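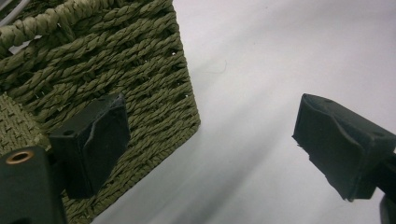

Hakport, noviembre

# Preguntas frecuentes sobre el método Pace

Esta página reúne las preguntas que recibimos con más frecuencia sobre Pace, nuestro método para aprender manipulación a partir de demostraciones humanas. Las respuestas se refieren a la versión 2 del protocolo. Si usted trabaja todavía con la versión anterior, le rogamos leer primero la última pregunta.

## ¿Qué es lo que estudia Pace?

Estudiamos en qué momentos de una demostración conviene que la política aprenda con más detalle. Una persona que mueve un objeto no va siempre a la misma velocidad: se acerca rápido, frena antes del contacto y después acelera otra vez. En muchos métodos estas fases reciben el mismo peso en el entrenamiento. En Pace, el peso de cada fragmento depende de la velocidad de la pinza y de su apertura.

## ¿Se necesita un robot para grabar las demostraciones?

No. Las demostraciones se graban con dos pinzas de mano, una en cada mano del operador. Cada pinza lleva su propia cámara, y hay una tercera vista desde la altura de la cabeza. El robot se utiliza solamente en la evaluación.

## ¿Por qué una cesta tejida?

Porque es un objeto incómodo para la percepción. La textura se repite fila tras fila, y dos puntos distintos de la pared pueden parecer el mismo para la cámara. El borde superior es más grueso que el cuerpo, de manera que la apertura que sirve para uno no sirve necesariamente para el otro. En las pruebas preliminares con cajas lisas casi no veíamos diferencia entre los métodos; con la cesta la diferencia apareció.

## ¿Qué tareas contiene el conjunto de datos?

Hay 16 tareas, todas con la cesta y objetos domésticos largos o de forma irregular, entre ellos una percha y un calzador. Unas tareas piden colocar el objeto, otras retirarlo, y otras mover la cesta misma. En total publicamos 2.000 demostraciones.

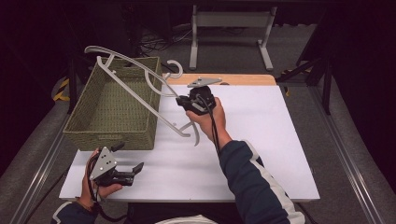
*Pinza derecha cerrada sobre la barra de la percha; la izquierda, abierta.*

## ¿Por qué la percha resulta tan difícil?

La percha tiene un gancho, dos brazos y una barra, y cualquiera de estas partes puede tocar el borde de la cesta mientras la pinza sujeta otra. La cámara de la muñeca ve bien el punto de agarre, pero muchas veces no ve el punto de contacto. En esta tarea la vista desde la cabeza es la que más ayuda, y sin ella no recomendamos entrenarla.

## ¿Las dos manos deben trabajar siempre?

No es obligatorio. El operador puede dejar una mano quieta el tiempo que quiera, con la pinza abierta. Estos tramos no se cortan. Al principio los eliminábamos, y la política aprendía a mover las dos pinzas a la vez también cuando no hacía falta.

## ¿Cuál es el resultado principal?

Con el mismo número de demostraciones, Pace supera al entrenamiento de peso uniforme en 9 de las 16 tareas. En las restantes no encontramos una diferencia que nos permita afirmar algo. La mejora se concentra en las tareas donde el objeto cruza el borde de la cesta. Si el objeto se coloca sobre la mesa libre, los dos métodos dan prácticamente lo mismo, y preferimos decirlo con claridad para que no se espere más de lo que el método ofrece.

## ¿Influye el estado de las almohadillas?

Sí, aunque menos de lo que temíamos. Las almohadillas negras de los dedos se gastan en los bordes con el uso. Comparamos almohadillas nuevas y usadas en la tarea del calzador y la tasa de éxito fue parecida. Lo que sí cambia es el valor de apertura que se registra en el momento del cierre, y por este motivo hay que calibrar otra vez después de cada cambio.

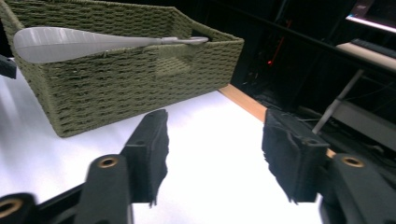
**Grupo de Aprendizaje por Demostración, Departamento de Robótica, Instituto Zellano**

## ¿Cómo se define el éxito en la tarea del calzador?

Hay dos variantes. En la primera, el calzador debe quedar atravesado sobre la cesta, apoyado en el borde. En la segunda debe quedar completamente dentro. Se anotan por separado, y un calzador atravesado cuenta como fallo en la segunda variante aunque el agarre haya sido correcto.

## ¿Puedo usar otra pinza?

Puede, si la pinza registra la apertura de forma continua. Una pinza que solo indica «abierta» o «cerrada» no es suficiente, pues el cálculo de los pesos necesita los valores intermedios. Nosotros hemos probado únicamente el modelo de Erkton y no podemos garantizar el comportamiento con otros.

## ¿Son compatibles los datos de la versión 1?

Parcialmente. Las imágenes sí se pueden aprovechar. Las marcas de tiempo de las dos pinzas tenían un desfase que se corrige con el programa incluido en el repositorio. Los pesos se deben calcular de nuevo.

## ¿A quién escribo si encuentro un error?

A Kianoush Shojaei, responsable de los datos. Le agradecemos que indique el número de la tarea y el de la demostración. Las correcciones se publican los jueves.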